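Munden Table Tennis Forum > Bags, Cases and Clothing
Topic: One tote for everything, or a proper bag?
Started 25 March 2021

hbaxter
I've been playing out of a canvas tote for two seasons. Paddles, shoes, towel, balls, all in together. It's easy to grab and it fits under the bench at the club, but everything ends up in a heap and the shoes sit on top of whatever I need next. My other option is the black sports bag with the green end panel that's been in my closet since I quit swimming. It zips shut and it's tougher than the tote, but it's scuffed up and longer than I need for a weeknight.

Before I buy anything I'd like to know what people here use. I don't want to spend 90 dollars on a table tennis bag if I can get by with what I own.

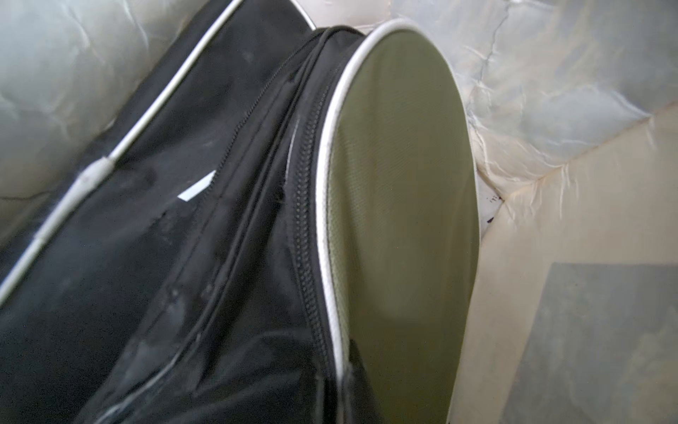

The old bag, zipper end. White trim has seen better days.

fnaylor
Keep the zip bag. A tote has no top. I walked from the parking lot in the rain last June with mine and the rubber on my backhand side was never the same. Any bag that closes is better than one that doesn't.

Ashby_F
Disagree. If the paddles are in zippered cases the tote doesn't have to close. The case does that job. I've carried a tote for years and the worst thing that has happened is a damp towel. The handles wear out before anything else does.

fnaylor
Cases keep out dust. Most of them don't keep out water. Mesh pockets certainly don't.

hbaxter
Mine are all in cases, so I'm not too worried about a sprinkle. The trouble is more that they slide around and I can't find the one I want. I keep a white liner down one side of the tote and it helps some. The cases still tip over.

rsteyn52
How many paddles do you need for one night? I carry one and a spare. If you're hauling the whole collection then no bag is going to feel organized.

hbaxter
Fair. A couple of them belong to my kids, who play the early session. For just me it's two.

Beverley S
I ran the junior gear closet at our club for a while, so here is how I packed for a weeknight. It works in a tote or a duffel.

Shoes go in first, soles down, in a bag of their own. Wutico makes a cheap shoe sack but a grocery bag is fine. Towel or spare shirt goes flat against one side. Paddle cases go in last, standing up, with the zipper pulls at the top. If you have two cases, put them face to face so the flat sides touch. Balls go in the case pocket if it has one. Otherwise put them in a hard container, because a loose ball at the bottom of a bag gets stepped on sooner or later.

Water bottle stays out. Carry it. I've replaced a lot of rubber over the years on account of bottles.
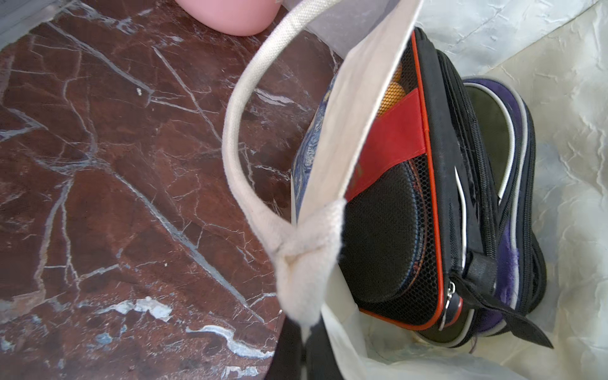

Is it OK to leave a ball in the case pocket all season?
It's fine if nothing is pressing on the pocket. Take it out if you stack other cases on top, and check it for a crack before you play with it.

Ashby_F
Good list, but I'd put the shoes on top. I change shoes before I touch a paddle, so if they're at the bottom I have to empty the bag in the hallway to get at them.

Beverley S
Then they're sitting on your paddles for the whole drive.

Ashby_F
In cases. It's a pair of indoor shoes. They don't weigh anything.

Beverley S
They weigh enough to push on a soft case. Hard case, do what you like.

rsteyn52
I have to side with Beverley on this one. I had a soft Dulum case for a year with shoes thrown on top of it and the edge tape on my blade started peeling where the case folded. Could be a coincidence. I moved to a stiffer one and haven't had the problem again.

fnaylor
Or carry the shoes separately and stop arguing. Mine hang off the outside of my backpack by a clip.

Ashby_F
That's how you lose a shoe on the bus.

fnaylor
Hasn't happened yet.

hbaxter
OK, I tried it both ways this evening. I emptied everything onto the floor first, which I should have done months ago. I'd forgotten what was in there. The patterned blue cloth I thought I'd left at the club was under the whole pile.

Then I lined the cases up against the wall so I could see them all at once and decide which ones travel. Teal, black with the red trim, purple, and the one with the clear window. The window one is the handiest because I can tell which paddle is in it without unzipping. The rest I have to open or remember, and I don't remember. 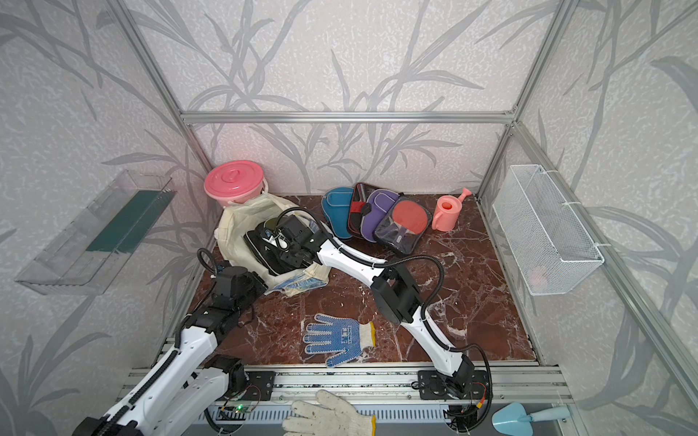

So my plan is to take two cases on a normal night and leave the others at home unless the kids are playing. I also put a strip of masking tape on each case with a name on it, inside the flap where it doesn't show. Shoes at the bottom in a grocery bag, as Beverley said. I tried them on top and the cases tipped over as soon as I picked up the tote.

It all goes in the tote with room left over. In the black bag it goes in with too much room and everything slides down to one end when I pick it up. I think the black bag gets saved for tournaments, when there's a change of clothes and lunch to carry as well.

rsteyn52
That sounds sensible. For the black bag, roll up a towel and jam it in the empty end. It stops the sliding.

Ashby_F
Glad the tote won. Still wrong about the shoes.

fnaylor
The tote won because it hasn't rained on you. Put a trash bag in the bottom and pull it over the top when you need to. Costs nothing.

hbaxter
I'll do that. Does anyone know how to clean scuffs off the black fabric? They look gray and dusty. A dry cloth took some of it off but not all.

Beverley S
Damp cloth with one drop of dish soap, then wipe again with plain water. Do a small patch first. Leave the bag unzipped overnight before you pack it. For the white trim, an old toothbrush and the same soap. If it's worn through to gray it won't come back, but it'll look cleaner.

rsteyn52
Don't put it in the washing machine. I did that with a bag like it and the stiff end never went back to its shape.

hbaxter
Thanks. No machine then. I'll try the toothbrush on the trim before the next tournament and post how it comes out.

Ashby_F
If you ever do want to buy one, there's a used table tennis bag on the club board, asking 52 dollars. Two paddle sleeves and a separate shoe pocket at the end. That would settle the top or bottom question.

fnaylor
Is that the one with the broken strap?

Ashby_F
Strap's been replaced. I looked at it.

hbaxter
I'll have a look at it, but for now I'm sticking with the tote.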